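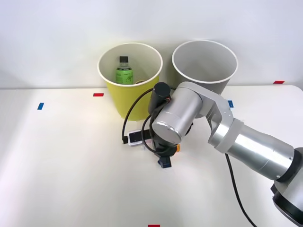 6 Configuração da tarefa de transferência entre recipientes

6.1 Âmbito

A presente secção descreve a preparação do módulo de perceção e do planeador de trajetórias do Garnia para tarefas em que um objeto é transferido de um recipiente aberto para outro. Aplica-se às instalações com um ou dois braços. A calibração mecânica dos braços é tratada na secção 4 e deve estar concluída antes de se iniciar qualquer dos procedimentos seguintes.

Os termos "recipiente de origem" e "recipiente de destino" designam, respetivamente, o recipiente que contém o objeto no início do ciclo e aquele que o recebe. A atribuição é feita no ficheiro de tarefa e não depende da cor nem da posição do recipiente.

6.2 Requisitos prévios

O operador deve dispor de uma conta com perfil "Integrador" ou superior. O serviço de perceção deve apresentar o estado ATIVO no painel Sistema > Serviços. A porta 1501 deve estar aberta entre o computador de controlo e a estação de planeamento.

CUIDADO: Não execute os procedimentos desta secção com pessoas dentro do volume de trabalho. A paragem de emergência deve permanecer ao alcance do operador durante todas as execuções em modo Real.

6.3 Definição do referencial da mesa

1. Abra o menu Perceção > Referenciais e selecione Novo.
2. Introduza um nome sem espaços nem caracteres acentuados. O nome fica registado em todos os ficheiros de tarefa que utilizem o referencial.
3. Confirme que as fitas de marcação do tampo estão bem coladas e sem dobras. Substitua as que apresentem pontas levantadas.
4. Selecione Capturar. O sistema apresenta a imagem da câmara fixa com as marcas propostas.
5. Aceite ou rejeite cada marca individualmente. As marcas encobertas pelo braço devem ser rejeitadas.
6. Selecione Calcular. Se o erro residual for superior ao limite indicado no painel, afaste o braço e repita a partir do ponto 4.
7. Guarde o referencial e anote o respetivo identificador na folha de instalação.

NOTA: Um referencial guardado numa versão anterior do Garnia é aberto apenas para leitura. Para o editar, utilize a opção Duplicar.

6.4 Registo dos recipientes

Cada recipiente é representado por um tronco de cone definido pelo diâmetro do rebordo, pelo diâmetro da base e pela altura. O planeador utiliza o rebordo como fronteira de colisão superior.

1. No menu Cena > Objetos, selecione Adicionar recipiente.
2. Introduza as três dimensões, medidas pelo exterior. Nos recipientes de papel com rebordo enrolado, inclua a espessura do rebordo no diâmetro superior.
3. Atribua a função Origem ou Destino.
4. Active a opção Interior acessível em ambos os recipientes. Sem esta opção, o planeador trata o recipiente como um sólido e rejeita qualquer pose da garra abaixo do rebordo.
5. Execute Verificar folga. O valor apresentado corresponde à menor distância entre os dois rebordos.

Quando os recipientes se encontram muito próximos, a descida da garra sobre um deles pode ser limitada pela envolvente do outro. Nesse caso, recomenda-se a aproximação vertical (parâmetro approach_mode = vertical) em detrimento da aproximação oblíqua.

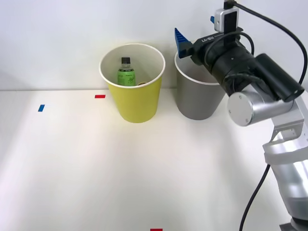
Fotografia: Facundo Valdebenito / Zendthorpe

6.5 Deteção do objeto parcialmente oculto

Uma garrafa colocada de pé num recipiente opaco só é observável acima do rebordo. O estimador de pose completa a parte oculta a partir do modelo registado, pelo que a qualidade da estimativa depende da porção visível e da correção desse modelo.

1. Selecione o modelo do objeto em Perceção > Modelos.
2. Defina a região de interesse de modo a incluir a tampa, a parte visível do rótulo e o rebordo do recipiente de origem.
3. Active Completar por modelo.
4. Defina o parâmetro min_confidence. O valor de fábrica é 79. Valores inferiores só devem ser utilizados em modo Simulação.
5. Selecione Estimar e compare o contorno sobreposto com a imagem. A tampa deve coincidir com o contorno; um desvio lateral indica, em regra, que a inclinação do objeto não foi corretamente resolvida.
6. Se existirem outros objetos no recipiente de origem, registe-os como obstáculos ou selecione Ignorar não classificados. A segunda opção não é permitida em modo Real.

NOTA: O braço e os cabos podem encobrir parte do rebordo na imagem da câmara fixa. A máscara do braço é calculada a partir das posições articulares e não inclui os cabos. Estes devem ser delimitados manualmente em Perceção > Máscaras.

6.6 Planeamento e ensaio

1. Carregue o ficheiro de tarefa e selecione o modo Simulação.
2. Selecione Planear. O planeador efetua no máximo 216 tentativas antes de devolver o código E-7.
3. Percorra a trajetória passo a passo, com atenção à distância entre o punho e o rebordo do recipiente de destino.
4. Passe ao modo Real com a velocidade reduzida e execute um único ciclo.
5. Registe o resultado no diário da instalação.

CUIDADO: Após qualquer deslocação de um recipiente, repita o procedimento 6.4 a partir do ponto 5. O planeador não deteta a deslocação durante a execução.

6.7 Código E-7

O código E-7 significa que não foi encontrada uma trajetória livre de colisões. Verifique, por esta ordem, a opção Interior acessível, as dimensões dos recipientes e as máscaras. Persistindo o erro, exporte o relatório em Sistema > Diagnóstico e envie-o ao suporte técnico da Promoneck, com o identificador do referencial.

Revisão técnica da secção: Verena Leitner e Anselmo Trindade
Última atualização: 26 de outubro de 2023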